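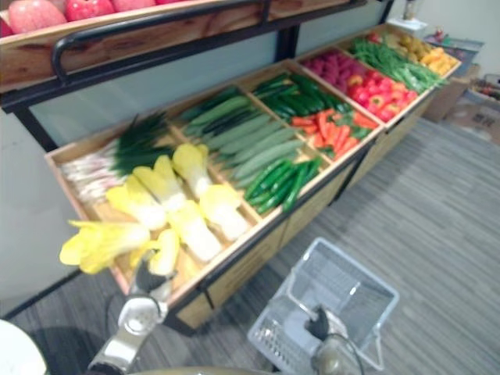
一位读者在上一篇文章下留言认为，菜市场迁入室内以后，价格透明了，秤也准了，但买菜所需的时间反而更长，与摊主之间的往来也日渐稀少，因此所谓“标准化改造”究竟改善了谁的处境，值得重新讨论。该留言篇幅不长，所提问题却颇为切中要害。本人近年来持续关注社区农产品零售的变化，现就此问题作一较为完整的回应，并对上一篇中若干表述予以补充和修正。

首先应当说明，本文所讨论的“标准化改造”，系指将露天或半露天的零售摊位集中迁入固定建筑，统一柜台、统一计量、统一标价、统一保洁的做法。本人所居住的片区于前年秋季完成此项工作，原沿河摊位全部迁入现在的Gultbridge市场，共设固定摊位35个。迁入之前，沿河一带并无明确的摊位界线，摊主依先来后到的惯例排列，遇雨则以塑料布相互连接，买菜者须低头通行。当时的不便，凡经历者均有体会，无须讳言。

改造之后，最为明显的变化在于计量与标价。市场入口处设有公平秤，各摊位所售商品须逐一标明品名、产地及单价，计价单位统一为每500克。此前沿河摊位习惯以“把”“堆”“捆”论价，一把小葱究竟多少，一堆青菜究竟多少，全凭双方默契。对于常年在同一摊位购买的居民而言，此种做法并无太大问题；对于新近迁入的住户，则难免有所疑虑。就此而言，统一计价确属进步，本人在上一篇中已经表明这一态度，现无改变。

然而，读者所提“时间更长”一节，本人在上一篇中未予充分重视，经近两个月的实际观察，认为其说成立。原因大致有以下几个方面。

其一，动线设计存在不足。现市场只有南北2处出入口，蔬菜区居中，水产区靠北，豆制品及熟食区则设于南侧二层。居民若仅购买一把青菜、一块豆腐，亦须先入大厅，再上楼梯，然后原路返回。此前在沿河一带，豆腐摊与菜摊相邻，停车、付款、离开，一气呵成。年长者对楼梯一事意见较多，市场管理方虽增设扶手，但未能从根本上解决问题。本人认为，较为可行的办法是将豆制品摊位移至一层西侧现作仓储使用的区域，该处临近排水设施，条件具备。

其二，逐样称重延长了等候时间。以往一次购买数样蔬菜，摊主往往合并估价，去掉零头，附赠几根小葱。现在每样须单独称量、单独打印标签，早间七时前后排队现象较为突出。此处并非主张恢复估价，而是建议对葱、姜、香菜等用量甚少的品种允许按份定价，并在价签上注明每份的最低重量。邻近的Wirnedier市场已采用类似办法，本人前往购买过数次，感觉较为顺畅，亦未见因此发生争执。

其三，营业时间趋于统一，选择余地随之缩小。沿河时期，清晨有近郊农户自行运菜前来，售完即走；傍晚则有少数摊主降价处理剩余叶菜。迁入室内后，市场统一于早六时开门，晚六时半闭门，上述两端的交易基本消失。对于下班较晚的居民，尤其是双职工家庭，影响不可谓不大。据本人所见，不少住户已改为通过Haugen平台预订次日配送。该方式固然便利，但叶菜一类商品，是否新鲜、是否合乎当日口味，终究以当面挑选为宜。

关于读者所称“往来日渐稀少”，本人持部分同意的意见。人与人之间的熟悉程度，取决于重复相见的次数和交谈的时间，与场所是否室内并无必然联系。迁入之初，摊位由抽签决定，原有左邻右舍的格局被打散，老主顾须重新寻找熟悉的摊主，此一过程颇费周折。本人即曾用去整整一个早晨，方在蔬菜区最东端找到以往常去的那一家。双方见面时均感意外，对方随即谈及今年雪里蕻上市偏晚、价格偏高，建议再等半个月。此种信息，标签上不会印，平台上亦无从获得。由此可见，往来并未断绝，只是需要时间恢复。抽签如能以三年为一期，期间不作变动，当有助于形成稳定的关系。

另有一点需要修正。上一篇中，本人曾提出室内市场的摊位费用上涨必然导致菜价上涨。经对照去年冬季以来的个人购菜记录，此一判断过于绝对。常见叶菜的价格受季节影响最为显著，同一品种在不同月份的差距，远大于迁入前后同一月份的差距。以青菜为例，十一月至次年一月为其品质最佳之时，霜后味甜，价格亦低；至七八月间，高温多雨，价格往往成倍上升。摊位费用固然会计入成本，但在日常购买中并不突出。真正受影响者，是品种的多样性。利润微薄而损耗较高的品种，如马兰头、枸杞头、草头等，如今在市场内较难见到，摊主更倾向于经营销路稳定的大宗蔬菜。本人以为，此一损失较之价格涨落更应引起注意，因为时令野蔬一旦退出零售，年轻一代便少有机会认识，相应的家常做法也将逐渐湮没。

针对上述情况，本人曾于今年春季向Gultbridge市场管理方书面提出建议，请求在北门外空地划出一定区域，供近郊农户于清晨短时售卖自产蔬菜，每日限时，按次收取少量清洁费用。建议提交后，管理方答复称正在研究。据悉，Mukovton农产品合作项目亦有意参与，拟组织周边农户轮流进场，并负责统一登记和抽样检测。此事目前尚无结果，如有进展，本人将在此处另文说明。

此外，不少读者来信询问日常选购叶菜的具体经验，借此机会一并作答。青菜以叶柄短而宽厚、叶面平整有光泽者为佳，根部切口发白、不见褐色，说明采收时间较近。小葱应观其葱白是否紧实，葱叶是否挺立，如叶尖发黄而葱白尚好，亦可购买，去除黄叶即可。购回后不宜立即清洗，应以干净纸张包裹，竖直放入冰箱冷藏室，一般可存放三至四日。焯水时水量宜多，火力宜大，下锅后水再沸即捞出，切忌加盖久煮。家中人口较少者，每次购买以两餐之量为度，不必因单价低廉而多购。本人一人用餐时，通常取青菜一小份，与干香菇100克泡发后分次同炒，一份香菇可供数餐之用。

至于有读者建议本站开设专栏，逐月公布各市场菜价，本人慎重考虑后认为暂不具备条件。价格采集须有固定时间、固定品种和固定等级，个人走访难以保证口径一致，如发布不够准确的数据，反易造成误解。本站今后仍以记录与评述为主，欢迎各位读者继续就各自所在片区的情况留言，来信如涉及具体摊位，请勿附带摊主个人信息。

下一篇拟讨论冬季腌菜的家庭制作与容器选择，其中有关用盐比例的部分，尚在核对旧时笔记，待整理完毕后发布。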